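Unit 5: Work Surfaces and Small Solids
Clindby course notes, Materials and Form, May

5.1 Edge-glued boards

A board made of glued strips moves less across its width than a single plank of the same size. Maple is a common choice: the grain is tight, the pores are small, and a block slides or stands on it without catching. Strips from different parts of the log differ in tone, so a banded face is normal and is not a defect. Check the glue lines with a fingernail. Any line that can be felt should be sanded before the board is used.

5.2 Supporting the board

A perforated metal table is stiff and easy to clamp to, but small parts can lodge in or tip over the holes. A board laid on top gives a continuous surface. Place it flat, press each corner in turn, and correct any rocking before starting. In the Osetti exercise the board stays loose - clamps get in the way of the hands.

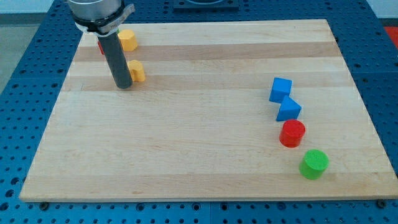 5.3 Solids and stability

The stability of a block depends on the area of its base and the height of its center of mass. A cube behaves the same on all six faces. A triangular prism is steadiest on a rectangular face. A short cylinder stands well on its end but rolls on its side. An arch has two small feet and a raised center of mass, so it tips easily front to back.

Color is independent of shape in this unit. Record both, shape first: "prism, blue", never "blue one".

5.4 Exercise

Lay out a mixed group of blocks on the board. For each block, write down the resting face and estimate the tilt angle at which it would fall. Then raise one edge of the board slowly and compare. Cubes with 19 mm sides and a mass under 200 g are suitable. Stop if blocks begin to slide before they tip, and note the angle - it is needed for the friction table in Unit 6.

Reading: Grolberg workbook, chapter 5.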